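Search the guide
Type a word or section number
Go

Section 4. Preparing the storage baskets

This section is for the person who sets up the sorting table in the Walthorpe store room. Please read it to the end before you begin. The work takes nearly 60 minutes when all shelves are done together.

4.1 Clear and clean the table

1. Take everything off the table and put it on the trolley.
2. Wipe the table top with a damp cloth, then with a dry one.
3. Wait until the surface is fully dry.

Note: Do not use the scouring powder from the Mai cupboard. It leaves scratches on plastic and on the table.

4.2 Mark the basket

4. Take one basket and check that nothing is left inside. Look also in the corners.
5. Put the basket on the table with one long side towards you.
6. With the thick black marker, draw a large X in the middle of the long side, under the handle hole. Each line of the X should be easy to read from the door.
7. Let the ink dry for 2 minutes before you touch it.

Caution: The marker ink does not come off this plastic with water. If you have marked the wrong basket, do not rub it. Give it to Thiện Đồng, who keeps the cleaning spirit locked.

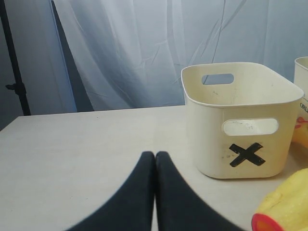 Fig. 4-1. Empty basket with the X on the long side, below the handle hole.

Small grey smudges and dark specks on the plastic are allowed. A crack in the rim or in a handle hole is not allowed, and such a basket must be taken out of use.

4.3 Fill and put away

8. Lay heavy things at the bottom and light things on the top. Nothing should stand higher than the rim.
9. Keep both handle holes free, so the fingers can go through.
10. Lift with two hands and carry the basket to shelf 31, with the X facing out.
11. Write the basket in the shelf book and put your initials beside it.

Note: An X means "to be sorted again in October". Baskets without the X stay on the Jestano shelves all year.

If the shelf book is full, ask Mỹ Ung for a new one (order number 1677).

Related sections
Section 3. Shelf plan for Walthorpe
Section 5. Lids and labels
Section 7. Sending baskets to Plokemmont
Replacing a broken basket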